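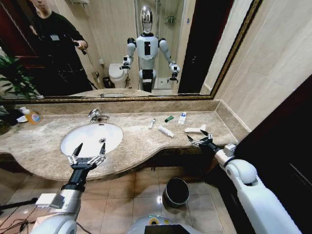 Both grippers open over the vanity, with the large mirror facing the robot.

How to Stop a Robot From Reaching for Things in the Mirror
March 19, 2021 | By Endang Teoh
364 shares | 2 comments

If you have ever set up a two-armed robot in a bathroom, you may already know the fault I'm going to talk about. It took us far too long to find, so I hope this saves you an evening or two!

Back in December our robot was supposed to tidy the small toiletries beside a sink. Instead it kept sending its right arm forward, past the counter, until the wrist bumped the glass and the arm stopped itself on a force limit. I blamed the arm calibration (I always do), and poor Samer Kanaan redid it twice before we looked at the depth data. The camera was seeing a whole second room behind the wall, and the planner thought all that space was free.

Start by pressing the emergency stop and moving the arms back by hand. Please don't just clear the fault and carry on, as I did the first time, because the planner will happily try the same path again.

Next, open the log and find the last target before the stop. Ours was 1,160 millimeters out from the camera, well beyond the wall. If yours lies behind the glass too, you have found your trouble.

Now add a keep-out plane. Touch one gripper, very gently and at the slowest speed, to three spots along the wall beside the mirror, save those points, and let the software draw a flat surface through them. Move that surface toward the robot by a hand's width. Anything the camera reports behind it should be thrown away before planning – not after, which was our second mistake.

Check for false people as well. The operator's reflection can show up in the tracker as somebody standing inside the wall, and ours made the robot slow down for no good reason until we masked the glass.

Finally, run the whole job with the grippers open and the speed turned down, and keep your thumb near the stop. Watch the elbows too, especially by a door or a side wall. Zaid Abu Hammour likes to do ten slow runs before going back to normal speed, and I have come around to his way of thinking.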